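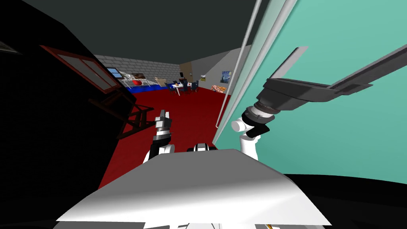
4. Comparing the two grippers in the simulated room

Okay, so this is the part we had the most fun with (and lost the most sleep over). We wanted to know whether swapping the gripper on a two-arm robot changes anything once you leave the tidy single-table setup and put the whole body in a furnished room. Our room has red carpet, brick walls, doors, a glass display case, a fair number of chairs and way too many pictures on the walls. We kept all of it! A policy that only works against a blank background isn't much use to us.

4.1 Hardware models and controllers

We tried two parallel-jaw grippers, the Drundeo and the Wuvier. The Drundeo model is the one we've used since our first workshop paper, and its contact settings are pretty well tuned by now. The Wuvier model was new to us, and we spent most of October just getting its fingers to close evenly. Both ran under the same two controllers: Voicu, a plain joint-space controller with a speed limit, and Ratex, which tracks the hand pose and lets the elbow go wherever it likes.

That last bit matters more than I expected. In open floor space Ratex was a joy to work with, but near a door panel the free elbow would swing wide and bump it, and then the whole arm stalled. Voicu was slower and kind of stiff-looking, but it stayed out of trouble. We ended up adding a small cost for getting close to large flat surfaces, and I'd recommend that to anybody running a similar setup.

4.2 The flat tile task

We ran 800 episodes in total, split evenly over the four pairings of gripper and controller. The task sounds silly when you write it down: move the hand over a dark table, line the fingers up with a thin square tile, and pick it up by two opposite edges. Figure 4 gives the hand-side view with the fingers still apart and the tile turned at an angle to them.
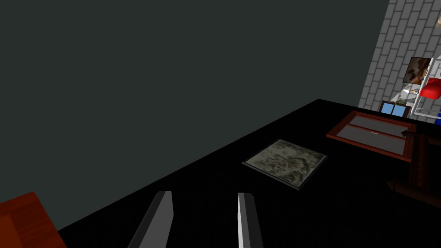
Thin things are hard for parallel jaws, as anyone who has tried to pick a coaster up off a bar already knows. If the fingertips are a hair too high they close on nothing, and if they're too low they press into the table and the wrist pushes back. We counted an episode as failed if the tile wasn't clear of the surface within 300 control steps. Out of all our runs, 146 failed, and most of those were the too-high kind (we sorted them by hand, which took forever).

The Wuvier did better with Ratex and the Drundeo did better with Voicu, so I can't hand you a clean winner here. My own guess is that it comes down to how each finger model handles light contact, but we didn't isolate that.

Figure 4. View from the hand camera in the tile task. The black tabletop gives very little texture around the tile, so the lighter border does a lot of the work for edge detection.

One more thing on the cameras. We threw out 17 extra episodes before counting anything, all from a batch where the hand camera had been mounted with the wrong offset. We reran that batch with the right numbers, and the reruns are the ones included in the totals above.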